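The bus from Bridelton got in at ten past six, and Vusumuzi Mnguni walked the rest of the way with his coat open. It was December but it had not been cold yet. He had the ring in his inside pocket, in a twist of tissue paper, and he touched it at every corner.

Pavliuk's had closed at the end of the summer. The sign was still up. Inside, the cases were gone and the new people had put up pale panels and white desks, and Fletcher Rakena had kept one table by the wall because his lease said he could.

"You're late," Fletcher said.

"The bus was late."

"Sit down, then. Did you eat?"

Vusumuzi said he had. Fletcher didn't believe him and pointed at the table. He had bought supper at the station, enough for a child's lunch, and had not touched any of it. 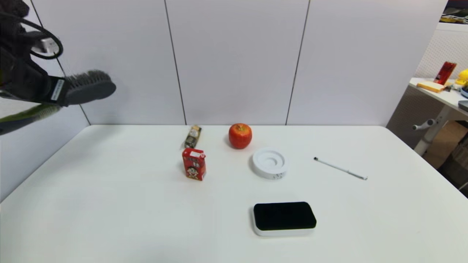
"Take the apple," Fletcher said. "I can't, with my teeth."

Vusumuzi took it but didn't bite into it. He put it on his knee and got out the tissue paper and unfolded it. Fletcher pulled the tray with the black top toward him and held out his hand for the ring. He set it down on the black and looked at it for a long time without saying anything.

"Your mother's?"

"My grandmother's. She bought it in Stistinero before she was married. She paid for it herself."

"What do you want for it?"

"I was told 1,000."

"Who told you that?"

"A man in Jitau."

Fletcher picked up the pen and wrote a number on the back of his hand, the way he used to when there were customers in the shop and he didn't want them to hear. He turned the hand around. It said 2,107.

"I don't have it," he said. "I want you to know that. I could give you 60 tonight and you'd be a fool to take it. But that's what it is, and the man in Jitau knows it too."

Vusumuzi looked at the hand. The roof would cost less than that. He had come to sell the ring and be done with it, and he had practiced what he would say to his sister.

"Is there a later bus?" he asked.

"There's one at nine."

"I'll get that one."

Fletcher folded the ring back into its tissue and gave it to him. Then he pushed the straw through the top of the juice carton and drank some. Vusumuzi bit into the apple. They had almost 3 hours, and Fletcher began to tell him about the teeth.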